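Pictures from the folding tables, Trorkura

The textile sorting hall in Trorkura takes in clean clothes, bed linen and towels from three places: Jetitz, Robles and Florau. In November we moved all the folding work to the long side of the hall, where the light is better in the afternoon. Several readers of this page asked how the new corner is used, so I have put together this small gallery. I am sorry that it is short. More will be added when the shelves are finished.

Most of what comes to us is already washed, but almost never folded. The bags are opened, the pieces are sorted by size, and then the folding begins. Small cloths are the slowest, which surprises many visitors. A bed sheet has four clear corners and it is heavy enough to stay where you put it. A thin cloth moves with every breath of air, and its edges roll inwards.

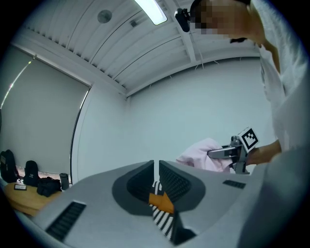 A pink cloth, loosely bunched, under the white ribbed ceiling and the long lamp. White sleeves at the folding work.

One reader from Robles wrote to us that she folds thin cloths in thirds and never in half, because the middle line of a half fold stays visible for weeks in the drawer. She also advised us to smooth each piece with the flat of the hand before the first fold, and to leave ironing for table linen only. We tried her method for 9 days and have kept it for everything smaller than a pillowcase.

The hall has sent out 1,366 folded pieces since we moved the tables. The bundles are tied with cotton tape, 70 centimetres for each one, and the knot goes on the short side so that the bundles lie flat in the box. Towels are packed separately from cloths. For Florau we put two bundles in a box, for Jetitz only one, as the boxes there are carried up the stairs.

If you would like to bring textiles, please shake them out first and look into the corners of pillowcases and duvet covers, where we often find socks. Buttons should be closed. Coloured and white pieces can come in the same bag.

Page last changed: December 24, 2024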